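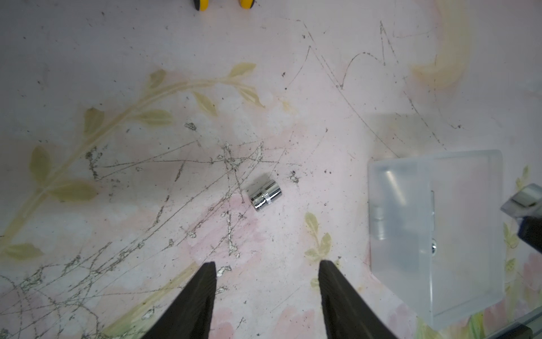

Cell for loose sockets at Dreratden – six weeks in

Last updated: April

We use cookies to remember your login and to measure traffic. By continuing to browse you accept this.

benchstop
Kit packing line, Dreratden site. We pack socket sets for the trade counter. Until February the loose sockets were sorted and placed by hand, two people per shift. Since then a Semaan arm has done the picking and the same two people do trays, checks and rework. Target is 240 sets per shift. We reach it on earlies and miss it on lates.

The main fault is pick orientation. Chrome on its side reflects the overhead lights and the vision loses the axis. If the socket has a step between the drive end and the hex end, the fingers sometimes close on the step and the part rolls. Has anyone fixed this without changing the lighting?

torx_and_tea
Change the lighting. Diffuse panel over the pick area, overheads off. We spent a month on exposure settings at Trullville and got very little from it.

benchstop
Overheads are shared with the packing bench. The packers need them.

lowgear
That is the bit I would look at first. You have two people working next to the cell, so the cell has to live with their light. Hood the pick area on three sides and leave the bench alone.

m_harrow_line4
What happened to the piece rate? When ours went in, the hand sorters were on a bonus for sets completed. The arm took over the part of the job they could speed up, and the bonus stayed tied to output. They were then paid according to how often the robot stopped.

benchstop
Bonus was frozen at the average of the previous quarter. It is due for review. The packers have asked for stoppages to be logged separately and I agree with them.

Cinis_user
We run the same arm with Cinis software. More than 2,000 picks between stoppages once the fingers were reground. Flat fingers are wrong for small round parts. Cut a shallow vee and the diameter looks after itself. Orientation error along the length is still there but you can live with it.

torx_and_tea
A vee is fine for one size. Across a full set you will be changing fingers or accepting a poor grip at one end of the range.

Cinis_user
We do 6 sizes on one pair. No changes.

torx_and_tea
Then your range is narrower than a normal set. Post the smallest and largest.

lowgear
Also check what the sockets are lying on. A worn or patterned surface gives the vision plenty of edges that have nothing to do with the part. Scratches are bad for it, and so is swarf. Plain matt mat, wiped every break.

m_harrow_line4
Who wipes it? Ours became the operator's job by default, along with restarts, refilling and reading the fault codes. None of it was in the job description and the grade did not move for over a year. Get it written down before the review.

benchstop
At present whoever is nearest. Restarts are done by the packers after a short course. I will raise the grade question with the mat and the hood in the same request.

lowgear
Separate requests. The mat will be approved in a day and the grade will not.

benchstop
Noted. Hood is on order. Will report stoppages per shift once it is fitted.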